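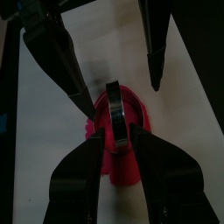
## 4. Storing and Softening Your Plislow Play Dough

Thank you for getting this far – the messy part is behind you, and what's left is mostly patience. Dough that's looked after between sessions will stay soft for weeks, and even a neglected tub can often be saved.

1. Knead each color for a minute or so, folding any dry crumbs back into the middle.
2. Press it into its tub and push out the air pockets with your thumb.
3. Snap the lid down all the way around, then store the tub somewhere cool and out of the sun.

**Note:** Two colors that have been pressed together will slowly blend, so separate them the same day if you'd like them to stay bright.

To rescue a stiff tub, work in 2 drops of water, wait ten minutes, and knead again. Please go slowly here – it's much easier to add water than to take it away.
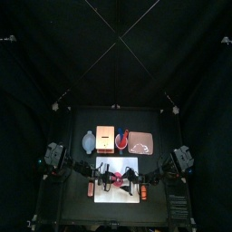 Seo-ah Sung writes that she wraps stiff dough in a damp cloth overnight, and finds it kneads more evenly in the morning than it does with drops.

**Caution:** Contains wheat. Throw away any dough that smells sour or shows spots, and wash the tub before refilling it.

4. Wipe cutters and rollers with a barely damp cloth and let them dry before putting them away.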